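The Trultdale Room

The job was to fix episode six before the network saw it. The show was called Givo, after the river town where it was set, and I had been on staff since September. We met on the second floor of the Plitetti building, in a room with one window and a bad heater.

The script ran long. The smuggler drove to Yin with 3000 dollars in a lunch bag, and it took him nine pages to get there.

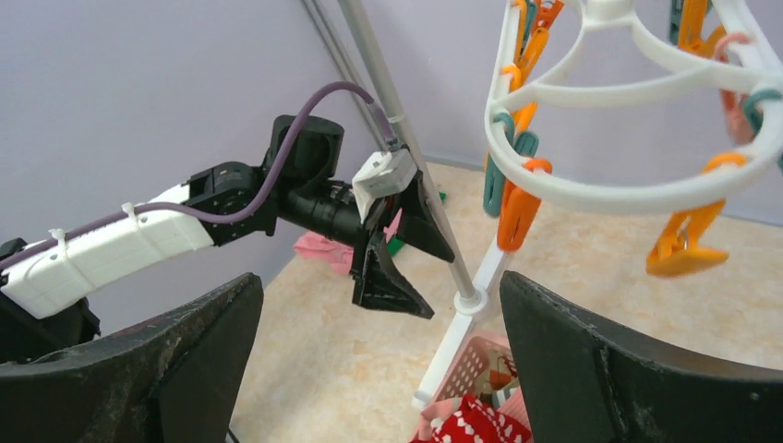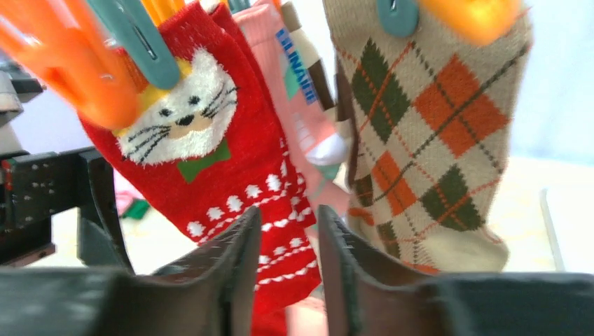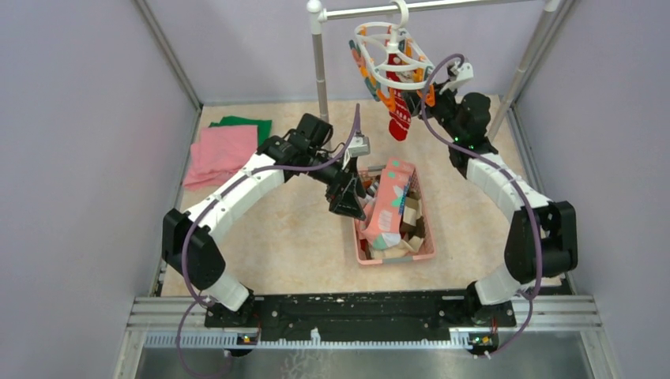
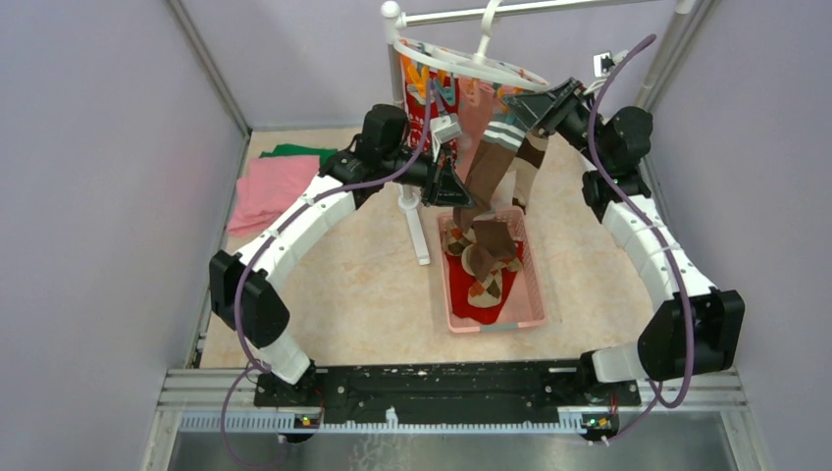
Cut the drive, the showrunner said. Nobody watches a man drive. Start him at the door with the bag already open.

I said the drive was where he decided to keep the money. Without it he was only a thief.

He is only a thief, the showrunner said. Let the sister find that out.

I took the pages back to my desk and cut the gas station, then the phone call, then the rain. I kept the bridge. In the first draft he stopped on it and counted the bills twice. In the new one he drove across without slowing down, and it was four lines long.

The script coordinator read it at six and wrote "ok" at the top. She asked if the motel in Trultdale was still in the story, and I told her it was gone. She crossed it off the board. That had been my whole second act in the spring, when I wrote the sample that got me hired.

The network call came the next morning. They liked the sister. They asked for more of her in seven, and they wanted to know whether we could have a drive somewhere, something quiet, to let the episode breathe.

The showrunner looked at me across the table and said we could look into it. I still had the nine pages in my bag. I put them next to the phone and found the gas station.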